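Clearing a Shared Table in One Pass

Posted by Mirta Barrientos, 4 January 2018
Filed under: Household / Sorting

This procedure covers a dark wooden table used by several people for charging, small repairs, opening parcels and putting things down. It assumes one person working, one carton, one shallow tray and one washable pad. Drawers and cabinets are handled in a separate article.

Preparation

1. Lay the pad along the front edge of the table. A quilted pet or crib pad is suitable. Small parts do not roll on it, and it protects the finish.
2. Set the tray toward the back. The rim should be no higher than 6 cm so that the contents can be read at a glance.
3. Open the carton and place it at the front. Write the destination on an inner flap, where it stays legible while the carton is open.
4. Switch off and unplug anything that is not charging.

Order of work

Take soft and bulky items first. They hide the most surface and weigh the least, and they can be moved with one hand. Tissue packs, plush toys, sponges and packing foam all belong to this group. Grip them by the sides and lift straight up – dragging a tissue pack across a table pulls cables along with it.

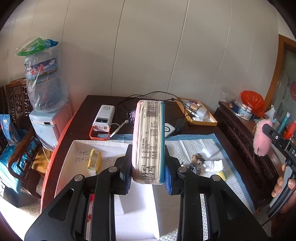
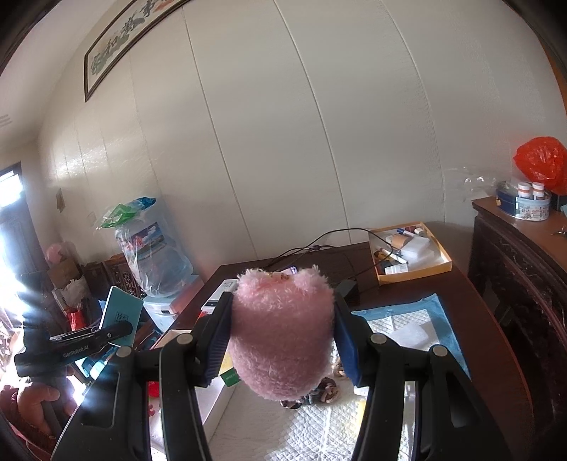 Soft items first: a pack of tissues and a pink plush.

Drumach Home Notes, No. 17

Hold a tissue pack upright and keep the pressure low. The plastic wrap splits at the seams if the pack is squeezed in the middle. Store it standing on its narrow side if shelf width is limited. Long-pile plush should be shaken out away from the table before it is put anywhere, as the pile holds crumbs and thread.

Crumpled tissues go straight into the trash. Foam blocks are kept only if the device they came with is still under warranty. Rope toys go with the plush.

Next, small containers. Bottles, tubes and markers go into the tray, caps up. Check each cap before laying anything on its side. If the tray is full before the table is clear, the tray needs sorting. Do not add a second one.

Cables are done last. Leave the power bank in its stand and work outward from it:

– Trace each cable from plug to tip before pulling.
– Coil to a loop the width of a hand. Tighter coils damage the strain relief.
– Keep the adapter with its own cable. A label on the adapter is enough.
– Set aside any cable that matches no device. Retest in September and discard if still unmatched.

Materials

The Fornach 444 tray fits most tables of this depth. The Gresik tray is cheaper but has a soft rim that bows when lifted full. Any carton will do if the flaps are intact. Cable ties should be the reusable hook-and-loop kind; 3 packs were enough for our household.

Common faults

Items return to the table within a week: the tray is too far from the chairs. Move it forward by a hand's width.

The pad slides: put a strip of shelf liner under the front edge. Sarahí Manríquez uses Vlachou liner and reports no marks on varnish. On waxed wood, test a corner overnight first.

The carton is never emptied: it is too large. Change to one that fills in a single pass, and close the flaps when it is full.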